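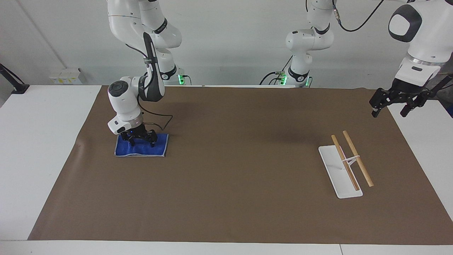

Blue cloth, folded, on the brown mat. A few wrinkles are allowed.

Folding a cloth so it stays folded

Lay the cloth on a mat. A bare table works too, but the cloth will skate about and you'll end up chasing it.

1. Flatten it with your palm, middle first, then out to the edges.
2. Bring one short side over to meet the other. If the corners refuse to line up, pick the two you like best.
3. Press down in the middle and count to three. Longer does nothing — I've tried.

Repeat until it fits the drawer. Mine is 18 cm wide and full of batteries.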